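Slow Food
At Bellasbridge, a school robotics club has set its sights on dinner. Dinner is in no hurry.

07/09/2024
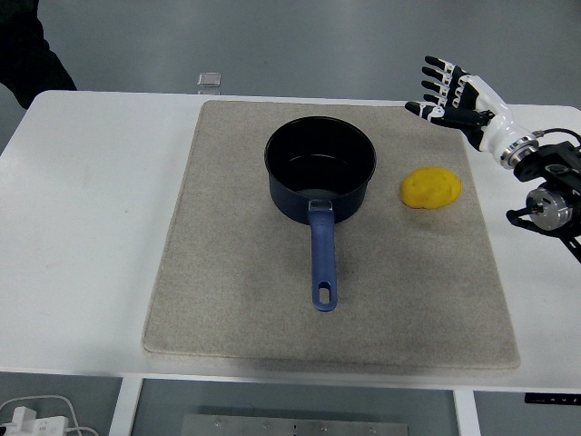 The Bellasbridge robotics club used to build little cars that followed a line of black tape. They were good at it. They won a ribbon for it, which hangs crookedly in the hallway beside a notice about lost lunch boxes. Then in July someone suggested cooking, and the cars went into a cupboard.

The event they have their eye on is the Heslow Kitchen Challenge, open to student teams with more patience than sense. Teams get four minutes and a short list of household jobs. Put the food in the pan. Move the pan by its handle. Put everything back where it came from, a task that has defeated most of the club's members in their own homes.

Scoring is out of 100. Points come off for drops, for bumps and for what the rulebook calls "unplanned contact", a phrase the students now use about every mishap at school, including one with a bus shelter.

The club's entry is called Stastska. Ask where the name came from and you'll get two explanations, both long. Stastska has a hand with four fingers and a thumb, striped black and white along the joints like a very small football team, and it practises at a white table with a square of beige felt on top. The cookware is a dark saucepan with a long blue handle. The food is a yellow lump. I have heard it called the egg, the dough and, during one tense afternoon, something we can't print.

Picking up the lump is a lesson in humility. A person does it while thinking about something else. The club has to decide how far to open each finger, when to close it, and how hard to squeeze something that gives a little when you do. The practice log, kept in a school exercise book with a horse on the cover, stood at 1,205 attempts when I visited. The column for remarks starts out in full sentences. By the middle of the book it mostly says "no".

The handle is its own headache. Grab it too near the end and the pan tips. Grab it too near the pan and the knuckles hit the rim. There is a sweet spot in between, and the members argue over where it is with the energy other teenagers save for music.

Practice ends when the last parent turns up. The pan goes back on the shelf, carried by hand, and someone writes the next page number in the horse book.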